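How a Town Talks to Its Twin: Public Diplomacy Between Kesville and Ljungberg

Final report, Introduction to International Communication
Submitted Tuesday, September 1, 2026

I picked sister cities because I thought they would be a small, easy topic. They are small, but they are so much more fun than I expected! My own town, Kesville, has been twinned with Ljungberg for 45 years, and I had walked past the sign at the library all my life without wondering what was behind it.

The main question of the project was how two towns build a picture of each other when most residents will never make the trip. I read the letters and newsletters kept in the Kesville library, 1658 pages in all, and sorted them by what they were trying to do: inform, invite, thank or impress. I also held 13 interviews in April with people who had hosted a guest or been one.

The early letters are formal and full of facts – population, main industries, the height of the church tower. Then the student exchange begins and the tone changes completely. People start writing about breakfast, bus routes and who won at cards. I loved this part of the archive.

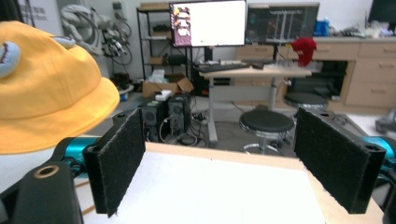 Can a sister-city link really change how people see another country?

For the people who took part, it clearly did. Most of those I interviewed described Ljungberg through one family or one street, and they used the same warm terms for the whole country. Residents who had only read the newsletters remembered much less, usually the name and the flag.

I compared this with Brirklow, which has a twin town of its own but no exchange program. Its newsletter, the Plirnar, ran only 2 stories on the partnership in the years I checked, and both were about official visits. The mayors shake hands, gifts are traded, and the story ends there.

My sample is small and leans toward people who enjoyed themselves, so I would like to go back and find guests who had a dull or difficult stay. I would also love to read the Ljungberg side of the letters. Many of the replies are missing from our folders, and I'm already working on my Swedish.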